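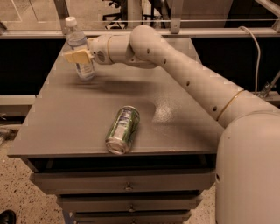
4. Using the top as a drinks stand

Applies to the Jerine drawer cabinet, gray top. If you have the Skurkow with the raised lip, skip to section 5 - most of this is different.

Before you start: cabinet level, feet locked, drawers shut. Max load on the top is 100 lb spread out. Fine for drinks. Not fine for a person, not even for a second.

4.1 Setting out

1. Wipe the top. Damp cloth, drop of dish soap. No scouring pads, they take the paint off in shiny streaks.

2. Dry it. All the way to the back.

3. Tall things first. Water bottles go toward the back, standing up, caps on tight. Anything up to 1000 ml is OK. Bigger jugs go on the floor or on a Lunach cart if you have one.

4. Cans next. Upright, in front of the bottles or beside them. Leave enough room to get a hand around each one.

5. Check the front edge. No lip on this model, so a can on its side has nothing to stop it. Stand it up or move it back.

CAUTION: Don't open a can that has rolled off and hit the floor. Put it aside and let it sit a good while frist.

6. When you move a bottle, hold it around the middle and lift it clear. Don't drag. Watch for cans standing right behind it, easy to knock with the base.
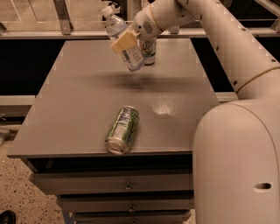
7. Set the bottle down flat. Let go once the whole base is on the top.

8. Open each drawer once, slowly, by the knob. If the cans rattle or creep, the cabinet isn't level. Back to section 2.

NOTE: Keep napkins, cups etc. in the top drawer. Nothing wet in the drawers, ever. The runners rust.

4.2 Clearing up

1. Cans lying down come off first. Pick them up by the body, not the rim.

2. Then small stuff - cups, lids, caps. Check behind the bottles, things hide there.

3. Standing bottles last. Caps on before you lift, even if there's only a little left.

4. Spills: blot, don't wipe. Soda gets sticky in the speckled finish and you'll be at it all afternoon. Warm water, then a dry cloth.

5. Look under the overhang above the top drawer. Liquid runs in there and sits. Corner of a cloth gets it out.

6. Leave the top bare over night if you can.
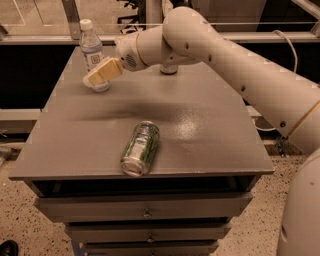
Fig. 4-3. Water bottle standing at the back left. Green can on its side near the front edge, see 4.1 step 5.

If something goes wrong

Knob loose: screw is inside the drawer, quarter turn, no more.
Ring marks: baking soda paste, rub lightly, rinse.
Chipped paint: touch-up pen, order no. 315, from Haddad parts desk.

Section checked by Nisreen Karam, February. Drawer removal is in section 6.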